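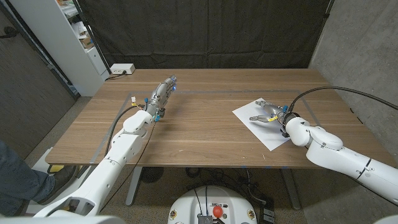
Four legs and a flat top: a morning talking desks at Tirkora

Thursday, February 21, 2019

Typed this up fast between two other things so forgive the state of it. The subject is desks. Plain ones, rectangular, brown, the kind you've sat at for years without a thought. The woman who runs Tirkora sells them secondhand from a unit behind Bárány Road and she has thought about them a great deal.

She didn't want her name in. "Put the shop. People ring the shop, they don't ring me." Fine.

Tea first, on an upturned crate. Then straight in.

She started in 2000, clearing offices for a firm called Baltosetti that was mostly interested in the filing cabinets. "They wanted the metal. The desks went in a skip. I stood there on my second day and watched perfectly good desks go in a skip, and I asked could I have them, and the foreman said if you can shift them by four o'clock. I shifted them by four o'clock. My brother didn't talk to me for a week, his back was that bad."

How many did she get? She laughs. Eleven, and sold nine. The other two she still has. One has the kettle on it.

Last year's total was 443, which she reads off a wall calendar, running tally in biro. September was the best month by miles. Students, then parents of students, then the teachers.

On brown

I asked why everybody's still buying brown tops when the magazines are all white and grey. She'd obviously been waiting for someone to ask.

"White shows everything. Tea, pen, newsprint, your sleeve. A mid brown with a bit of grain in it forgives you. You want streaks, light ones and dark ones, going the long way, left to right as you sit. Then a scratch is just another streak."

Does it matter if the grain is real wood or a picture of wood? A shrug. "To the price, yes. To the person doing their tax return on it, no. I'll tell you which it is if you ask me. Some shops won't." She checks the underside and the edges, never the top. Tops lie, she says. Edges can't be bothered to.

Grain going the short way bothers her more than it should. She had one like that in from a library and it took months to go. "Looked like a door. Everyone said so. Lovely desk, looked like a door."

On size

The most common mistake is buying too long. People measure the wall and not the chair. Her favourite length is 182 cm, an awkward number that came off a batch of workshop tables, and she's been hunting for more ever since. Long enough to have a job on the left and a job on the right and not have to tidy one to do the other.

"Depth is what they forget. You need to get your whole arm down flat and still have some table past your fingers. If you can touch the back edge without leaning it's too shallow and you'll knock things off it all day."

I measured mine when I got home. Too shallow.

On tape

This was the bit I'd come for realy. She has strong feelings on tape, and she's in favour, which suprised me. A strip of grey tape laid in a big rectangle on the top, so there's an inside and an outside.

"Best thing you can do to a shared desk. I used to peel it off as soon as they came in. Now I ask. If somebody's marked out a table they've usually had a reason and the next person might like it left." Schools do it, she says, and mending rooms, and a family she sold to who had two children on one desk and a line down the middle like a border. That one got moved in the night a few times. By both sides.

Which tape? Not parcel tape. Never parcel tape, it goes brittle and then the sun gets at it and you're there with a butter knife. A dull grey cloth one, pressed down with the back of a spoon, corners overlapped and cut, not folded. Folded corners catch paper.

And getting it off: warm it with a hairdryer, pull low and slow, wipe with a drop of cooking oil, then washing-up liquid to get rid of the oil. She has a drawer with nothing in it but balls of old tape. Didn't ask.

On paper

A sheet of paper put down on a desk is hardly ever straight. She noticed this years ago and can't stop noticing. "Nobody writes square on. You tip it. The desk is square and the paper's skew and that's how it should be." She won't sell those leather blotter things with the corners to tuck the page in. "They're for people who want to look at a desk."

Loose sheets over a tape line are fine by her. The line's a suggestion.

On plugs

Power strips belong at the back. Back left if you're right handed, up on the top where you can reach the switch, not on the floor with the dust. I said I'd always been told to hide them. "Hide it and you'll be on your hands and knees by Tuesday."

She doesn't drill tops for cables any more. Did it for a customer through Nirnow, the listings site, who then sent the desk back, and a desk with a hole in it is a hard sell. It went in the end to somebody who grew tomatoes. Let the cables run over the back edge, she says, with plenty of slack, and keep them off the bit where your elbows go.

What she uses herself

Not what you'd guess. A kitchen table, pine, knots all over, one leg packed up with a folded beer mat. Her mother's. She does the books on it Sundays with the radio on and wouldn't take any money for it.

Customers offer, mind. One had his wallet out.

Then the van was back and there were six to unload and she'd gone, gloves on, shouting about somebody's bumper. I carried one end of one. Heavier than it looks, a plain brown desk.

Tirkora is open mornings only, closed Mondays. Bring the measurement of your chair as well as your wall. They deliver locally but not upstairs, she was very firm about the stairs.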